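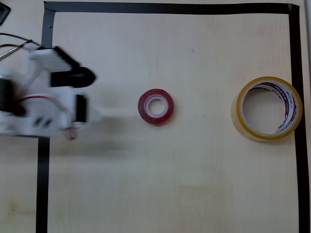

Lines, Edges and Curves on a Tabletop

Tapia Science Pages for Young Readers
Written by Rianne Boersma. Checked by Trilok Yadav.

A table is a good place to study shape and light. The top is flat, the things on it are close to your eyes, and you can walk from one side to the other and look again. These pages explain five words that scientists and builders use when they talk about surfaces: grain, border, shadow, edge and rim.

Grain

Wood comes from tree trunks and branches. A tree is made of very small tubes that run along the trunk and carry water upward. When the trunk is sawed lengthwise into boards, the tubes are cut along their length, and they show as streaks. The streaks are called grain.

Grain can be strong or faint. The tabletop at the start of this page is a light beige color, and its grain is faint, with soft streaks that all run the same way. Dark woods such as walnut often have grain that is easy to see from across a room.

Grain direction matters to a builder. A thin strip of wood bends and splits more easily when the grain runs across it than when the grain runs from end to end. You can compare this with a stick of celery. Pull the strings apart sideways and the celery splits. Try to snap the strings themselves and you will need more force.

Border

A border is a line that shows where an area stops. On a map it may be drawn in ink. On a floor it may be painted. On a table, tape works well, as it can be peeled up later.

Black tape was used on the light wood. Dark next to light is called high contrast, and high contrast is easy to see. Pale tape on the same table would be low contrast, and you would have to look for it.

The tape makes a rectangle. A rectangle has four straight sides and four square corners. Opposite sides are the same length. A square is one kind of rectangle, with all four sides equal.

Tape is flexible, so it does not stay straight by itself. If you pull harder on one end, or press it down before it is lined up, it can bend a little and make a kink. The top strip has a tiny one near its left end. For a straighter line, do it this way:

1. Make 2 pencil dots where the ends of the line will be.
2. Lay a ruler or a long flat board between the dots.
3. Stick down one end of the tape.
4. Stretch the tape lightly along the ruler, without touching the table.
5. Lower it and press from the stuck end toward the free end.

Ask before you put tape on furniture. Some tape can pull varnish off.

How long does the line need to be? Our worktable is 1220 millimeters long. To change millimeters to meters, divide by 1000. The answer is 1.22 meters, a little more than a meter stick. If a line is longer than your ruler, move the ruler along and use the part of the line you have already drawn to keep it straight.

Shadow

Light travels in straight lines. When something solid is in the way, less light reaches the surface behind it, and a darker patch forms. The patch is a shadow.

The shadow on the wood is gray and soft. Soft shadows form when light comes from a wide source, such as a large window or a bright ceiling, or from several lamps at once. Each part of the light reaches a slightly different area, so the shadow fades out at its sides. A small, single light makes a shadow with a sharper outline.

Scientists have names for the two parts of a shadow. The darkest part, where all the light from a source is blocked, is the umbra. The paler part around it, where only some of the light is blocked, is the penumbra. Hold your hand close to a table and then lift it slowly. The penumbra gets wider as your hand rises.

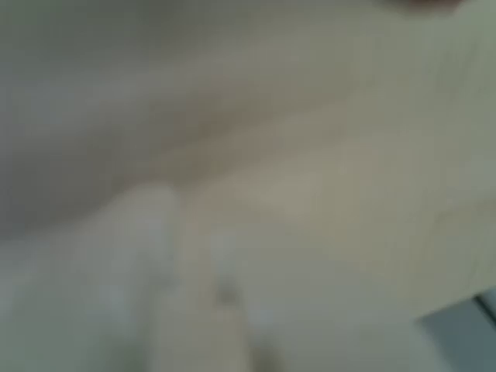 EDGES AND TONES

A tone is how light or dark a color is. A pale surface can have many tones even if it is one color all over. Cream can turn to tan, and tan can turn to gray-green, depending on how much light reaches each part and what color that light is.

Look at the wide, darker tan band that slants up toward the right. The surface is dimmer and grayer above it, and brighter below it. A change like this is a clue that a surface may have a fold or a curve, or that two flat parts may meet. It is a clue only. A stain or a shadow can make a band of darker tone as well. To be sure, you would have to see the surface from another side, or touch it.

You can make your own band of tone with one sheet of white paper.

What you need: a sheet of paper, a lamp, a pencil.

Fold the paper across the middle and open it partway, like a tent. Stand it beside the lamp. The half facing the lamp is bright. The half facing away is gray. The paper is the same white on both halves. Now press the paper flatter and watch the two tones get closer together. Draw what you see, using the side of the pencil for the gray half.

Next, roll the paper into a tube. There is no fold now, so the tone changes little by little around the curve. Artists call this shading.

Curves and Rims

Straight lines make rectangles. A curved line that is part of a circle is called an arc. If an arc keeps going until it meets its own start, it makes a full circle.

A ring has two curves. The outer curve is the outside rim and the inner curve is the inside rim. The part between them is the band. The width of the band is the distance from one rim to the other, measured straight across.
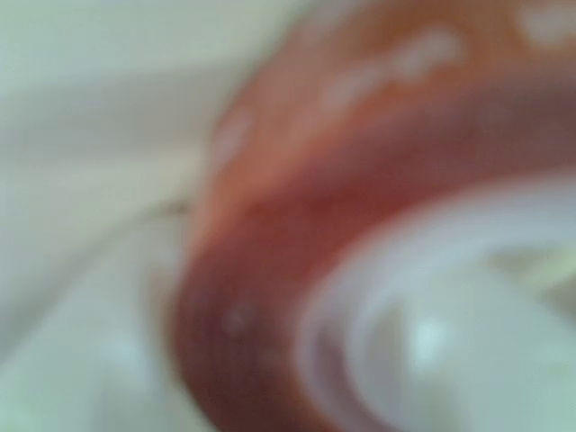

Red-orange band with pale spots, and a white area inside the curve.

The color of the band runs from light orange to brick red. The deeper red is along the inner curve and at the lower left, where the band looks shaded. White is in the middle, with a small bright glint in it. A glint is also called a highlight. It is the place where a surface sends a lot of light straight toward the viewer. Move your head while looking at a shiny plate and the highlight moves too.

The pale spots follow the band. Marks that are placed one after another along a curve lead the eye around it.

Words to Know

Arc: part of a circle.
Band: the part of a ring between its 2 rims.
Contrast: how different two tones or colors are.
Grain: the streaks in wood.
Highlight: a small, very bright place on a surface.
Penumbra: the paler outer part of a shadow.
Tone: how light or dark a color is.
Umbra: the darkest part of a shadow.

Next page: Measuring a Circle with String, by Ruth Bedoya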